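Listdale Community Workshop: Walk-Through Safety Checklist, with Comments
Checked 6/22/24 by Ye-ji Yeon

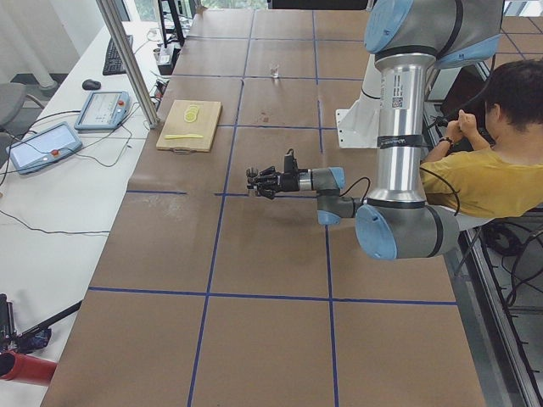 Thank you all for bearing with me while I wandered about with my clipboard (and for the coffee, which was lovely!). My comments run on a bit, as usual, so please skip to the bits with your area in them.

Front and side exits clear: YES
Both doors open all the way and shut by themselves. The side door still sticks a little when the weather is muggy, so give it a good friendly push.

Exit signs lit: YES
The one by the Evine room flickers. It passed, but I'd love to see a new bulb in there before long.

Fire extinguishers charged and tagged: PARTLY
Everything downstairs is fine. The one on the landing has a tag that runs out in October, and the bracket is loose as well.

Aisles at least 30 inches wide: NO
It's the stacked chairs outside the Chu room again, I'm afraid. They're good chairs and I know there's not much space for them, but please find them another home.

Room limit posted: YES
The main hall sign says 124, the upstairs sign says 76, and both can be read from the door.

First aid kit stocked: PARTLY
Plenty of gauze, hardly any small bandages. I've asked Juslow for a box of 200, which should keep us going for a good long while.

Extension cords: YES
None under rugs, none plugged into each other. Such an improvement on last time, and I was so pleased!

Still to do: landing bracket, chairs, bandages. I'll stop by again once the chairs have moved.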